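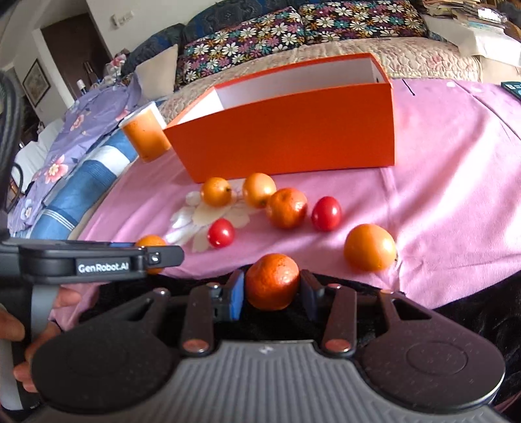 So, die Tabelle ist fertig. Also fast. Eine Zeile blinkt mich noch gelb an, dazu komme ich später. Ich hatte ja beim letzten Mal versprochen, dass ich mal aufschreibe, was bei so einer Anschaffung alles zusammenkommt, und dann haben mir so viele von euch geschrieben (danke!), dass ich mich jetzt wirklich drücken müsste, um es nicht zu tun.

Für alle, die neu sind: Wir sind ein kleines Team, unser Projekt heißt Kamel, und wir sammeln Greifdaten im Haushalt. Handgeführte Greifer, echte Wohnungen, echtes Obst. Bisher haben wir das mit geliehenen Geräten gemacht, und ab Juli soll eigenes Material her. Ich bin diejenige, die das plant. Gefragt hat mich vorher keiner so richtig, ich war in der Sitzung kurz Kaffee holen, und als ich wiederkam, stand mein Name im Protokoll.

Angefangen habe ich natürlich falsch herum. Ich habe mir Angebote für Greifer schicken lassen, die Preise untereinandergeschrieben und mich gefreut, wie viel vom Budget noch übrig war. Dann hat Shinji Nagano draufgeschaut und gefragt, wo denn die Ersatzpolster sind. Und die Kabel. Und der Speicher. Und was eigentlich passiert, wenn mal ein Gerät zur Reparatur muss. Ich hab die Tabelle wieder zugeklappt und bin eine Runde um den Block gegangen.

Beim zweiten Anlauf habe ich es umgedreht und erst einmal den Alltag aufgeschrieben. Was machen wir an einem Sammeltag eigentlich? Wir kommen mit zwei Taschen, legen eine Decke aus, verteilen Sachen darauf, greifen, legen ab, greifen wieder. Danach Daten ziehen, sichten, benennen, sichern. Zu jedem dieser Schritte habe ich notiert, was man dafür in der Hand oder in der Tasche hat, und plötzlich war die Liste doppelt so lang. Der Greifer selbst ist eine einzige Position! Eine dicke, klar, aber eine.

Die größte Frage war dann die Stückzahl. Kobe Schouten wollte vier Geräte, damit zwei Leute parallel arbeiten können und jeder beide Hände hat. Ich wollte zwei. Wir haben uns, wie das so ist, auf drei geeinigt, und mit drei kann ich tatsächlich ganz gut leben: Zwei sind im Einsatz, eins liegt geladen und eingestellt daneben. Wenn dann an einem Finger etwas klemmt, wird getauscht und weitergemacht. Mit nur zwei Geräten wäre der Nachmittag gelaufen, und den Nachmittag bezahlen wir ja trotzdem, samt Anfahrt und den Leuten, die uns ihre Wohnung überlassen haben. Parallel arbeiten geht so halt nicht. Kobe schmollt noch ein bisschen, hat sich aber ausbedungen, dass wir im Herbst noch einmal darüber reden.
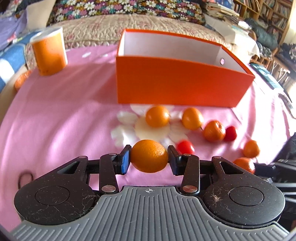
Lohnt es sich, die Greifer erst einmal zu mieten?

Für einen Test von wenigen Wochen ist Mieten sinnvoll, für eine Sammelphase über mehrere Monate wird bei unseren Angeboten der Kauf günstiger. Schaut unbedingt nach, ob sich die Miete beim späteren Kauf anrechnen lässt, das steht gerne im Kleingedruckten oder fehlt ganz.

Bei uns lagen am Ende zwei Angebote auf dem Tisch, eins von Skoner und eins von Clilley. Skoner war auf den ersten Blick deutlich billiger. Auf den zweiten Blick waren das Nettopreise, ohne Versand und ohne Ladegeräte, und die Software läuft dort über eine Jahreslizenz, die man pro Gerät zahlt. Rechnet die 19 Prozent Mehrwertsteuer drauf, wenn ihr sie wie wir nicht zurückbekommt, und dann noch die Lizenz fürs zweite Jahr, und schon sieht die Sache ganz anders aus. Bei Clilley war fast alles drin, dafür dauert die Lieferung länger, und die Ansprechpartnerin wechselt ungefähr so oft wie das Wetter. Ich habe inzwischen eine eigene Spalte, die heißt "Preis nach zwei Jahren", und die ist die einzige, die ich in Besprechungen überhaupt noch zeige. Seitdem sind die Besprechungen auch kürzer.

Was ich völlig unterschätzt hatte, sind die Verschleißteile. Die Polster an den Fingern sind so ein Kandidat. Die drücken den lieben langen Tag gegen irgendwas, und wer mit Zitrusfrüchten arbeitet, weiß, dass Schale ziemlich ölig ist. Tímea Borbély aus der Nachbargruppe wechselt ihre vorsorglich in festem Rhythmus und schreibt das Datum mit Klebeband auf die Packung. Sie meinte, ich solle lieber gleich eine ganze Tüte mitbestellen, einzeln nachkaufen sei teuer und nervig. Also: eine Tüte Polster steht jetzt drin, dazu kleine Schrauben, Kabelbinder, ein weicher Pinsel und Druckluft zum Saubermachen. Ja, Druckluft! Wohnungen haben Fusseln und Haare, und die Gehäuse nehmen davon alles mit, was sie kriegen können. Kostet kaum was, muss aber in der Tasche sein, wenn man es braucht.

Dann der Speicher. Ach, der Speicher. Videodaten werden immer mehr, als man denkt, auch wenn man schon weiß, dass es immer mehr wird, als man denkt. Wir haben eine Lösung von Ditell im Blick, die wird pro Monat abgerechnet, und da lag mein nächster Denkfehler: Ich hatte mit der Menge aus dem ersten Monat gerechnet und die einfach über das Jahr gezogen. Aber die Daten vom ersten Monat sind im zweiten ja noch da. Und im dritten auch. Die Kurve steigt also, und mit ihr die Rechnung, und das muss man in der Planung von vornherein als Treppe anlegen. Zusätzlich kaufen wir zwei Festplatten, eine fürs Büro und eine, die Murdo Aitken mit nach Hause nimmt. Das ist ein bisschen altmodisch, ich schlafe aber besser.

Und weil mich mehrere gefragt haben, was wir eigentlich für die Requisiten einplanen: erstaunlich wenig, aber eben nicht nichts. Mandarinen, Orangen, Tomaten, ein Karton, ein Becher, eine Tischdecke mit Muster. Vieles davon steht in den Wohnungen sowieso herum, und ich nehme inzwischen lieber das, was da ist, das sieht auch nach Leben aus. Obst kaufen wir frisch dazu, gerne in verschiedenen Größen, denn lauter gleiche Orangen bringen uns nicht weiter. Den Einkauf verbuche ich unter Verbrauchsmaterial. Die Buchhaltung hat bei der ersten Quittung vom Gemüsestand trotzdem angerufen und wollte wissen, ob das Bewirtung sei. (Gegessen wird es hinterher, das muss ich zugeben, aber das habe ich am Telefon nicht vertieft.)

Ein Posten, den ich jedem ans Herz lege: Einarbeitungszeit. Die steht in keinem Angebot. Ein handgeführter Greifer sieht so einfach aus, man drückt ihn den Leuten in die Hand und denkt, los geht's. Aber bis jemand ruhig und gleichmäßig greift, nicht zu fest, nicht ruckartig, und dabei noch daran denkt, was alles im Blickfeld sein soll, dauert es. Ich rechne pro Person mit zwei vollen Tagen, an denen nichts Verwertbares entsteht. Das sind Arbeitsstunden, die kosten Geld, und wenn sie nicht im Plan stehen, fehlen sie nachher an einer Stelle, an der es weh tut.
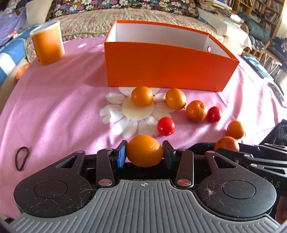 Murdo findet zwei Tage übrigens übertrieben, er selbst habe nur einen Vormittag gebraucht. Ich habe seine ersten Aufnahmen noch. Ich sage dazu nichts weiter, nur so viel: Es bleibt bei zwei Tagen.

Transport ist auch so ein Thema, bei dem ich erst gespart und dann alles wieder umgeworfen habe. Mein Plan war eine stinknormale Reisetasche mit Handtüchern dazwischen. Bei den Leihgeräten haben wir das auch so gemacht, und es war jedes Mal ein Gewurschtel, bis alle Kabel entwirrt waren. Jetzt sind zwei Koffer mit Schaumstoffeinlage eingeplant, in die man die Fächer selbst schneidet. Die Koffer sind teurer, als ich gut finde. Sie sparen uns aber beim Auf- und Abbau so viel Zeit, dass ich sie gegenüber Ferenc Bakos (er gibt bei uns das Geld frei) ohne rot zu werden vertreten kann. Er hat nur gefragt, ob es die auch in gebraucht gibt. Gibt es! Ich beobachte gerade ein paar Anzeigen.

Die Versicherung ist die gelbe Zeile. Unsere normale Elektronikversicherung gilt für Geräte im Büro, wir sind aber ständig in fremden Wohnungen unterwegs. Da brauchen wir eine Erweiterung, und der Preis dafür liegt mir immer noch nicht vor. Ich habe einen Platzhalter eingetragen und bin dabei eher großzügig gewesen. Und auch die andere Richtung muss geklärt werden, also wenn wir bei jemandem etwas kaputt machen. Bisher ist nichts passiert, aber ich möchte diese Frage nicht erst klären, wenn eine Vase am Boden liegt.

Als Puffer habe ich zehn Prozent auf alles gelegt, und zwar als eigene Zeile, die auch so heißt. Früher habe ich Puffer in den einzelnen Posten versteckt, hier ein bisschen, da ein bisschen, und nach ein paar Wochen wusste ich selbst nicht mehr, welcher Preis echt war. Ferenc ist die offene Zeile lieber, er kann sie dann mit großer Geste kürzen wollen, und ich kann sie verteidigen.

Bestellt wird in zwei Schritten. Erst ein Gerät mit komplettem Zubehör, damit arbeiten wir vier Wochen lang ganz normal. Wenn alles passt, kommen die anderen beiden nach. Clilley hat uns den Preis für die zweite Lieferung schriftlich festgehalten, Skoner wollte das nicht, und damit war die Entscheidung für mich dann auch ziemlich durch. Kobe hätte gern noch eine dritte Firma angefragt. Darf er, wenn er die Tabelle ausfüllt.

Falls jemand von euch so eine Versicherung für Geräte unterwegs hat, schreibt mir bitte, bei wem und was da so drinsteht. Die leere Tabelle kann ich auch gern verschicken, einfach kurz melden, ich muss nur vorher noch die Kommentare rauslöschen, die Shinji am Rand hinterlassen hat.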